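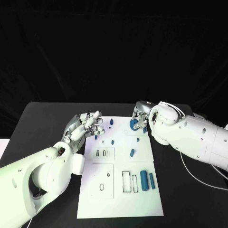

The two-arm rig at the peg board, right hand on the blue ring.

Equipment planning meeting, 6 November 2021

I took the notes again, so shout if I've got anything wrong.

Budget first. We have 500 left in the small parts pot and it has to last until January. I asked for 68 of it to go on spare pegs, as we keep losing the little ones (two turned up in the hoover bag!). Agreed without much fuss.

Then hands, which took most of the meeting. Zisetti have quoted for a spare pair with 11 weeks' delivery, and Plirnitz can do it quicker but want the lot paid up front. I said I'd rather wait than pay early – others weren't so sure, and we went round it twice. Left open until Plirnitz put their price in writing. 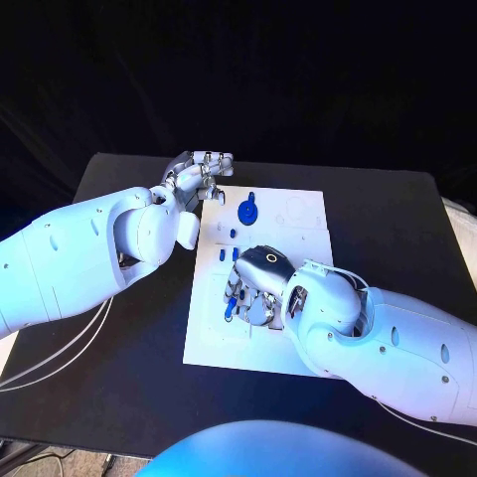 Boards next. The white ones do the job and we'd all like a second one, so that somebody can be setting up while the arms are busy. Shevchuk will cut them for 20 each if we send our own drawings. I'm to send the drawings. I did promise this last time, I know.

Cables came up under any other business. We want proper clips along both arms and a longer run to the Gaston bench, but no price yet so nothing decided.

Actions: me – drawings to Shevchuk, peg order, chase Plirnitz. Everyone else – look at the Zisetti quote before we meet again in January.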